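I'd been putting off buying a fabric shaver for years, mostly because the cheap one I had in college ate a hole in my favorite cardigan. Then my sister-in-law Ildikó Mészáros brought her Markance over in November and left it on my kitchen counter for a weekend, and well, I own one now.

It's the small rechargeable model, 22 dollars when I ordered. You get the shaver, a spare blade, a little brush and a charging cable that's way too short. It has 2 speeds. I use the low one for nearly everything — the high one sounds like an angry hair dryer and I don't trust it near anything thin.

Wool coats are where it shines. My old gray one had pills all down the sides from my bag strap, and I got both sides clean in one evening in front of the TV. Couch cushions went great too! Socks, don't bother.
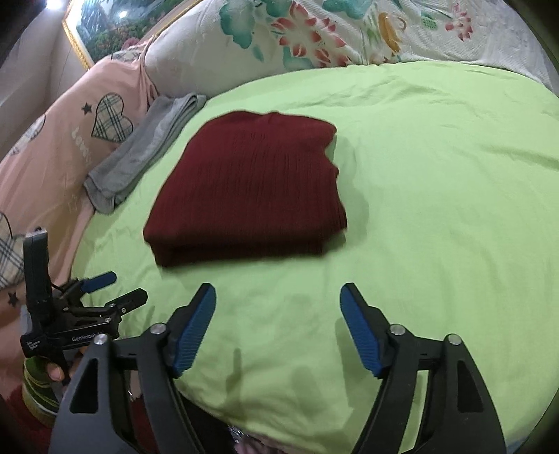
Maroon rib knit, folded on the bed.

Ribbed stuff takes more patience. Go along the ribs, keep the fabric flat and don't press. I went across them once on a scarf and snagged a loop, so that one's on me.

The lint cup is my main gripe. It's tiny, it fills up in four minutes and the lid pops off if you look at it wrong (I've vacuumed purple fuzz out of the rug twice). Battery's been good, though. I've charged it two times since I bought it.

Four stars from me. If they ever make the cup bigger I'll bump it up to five.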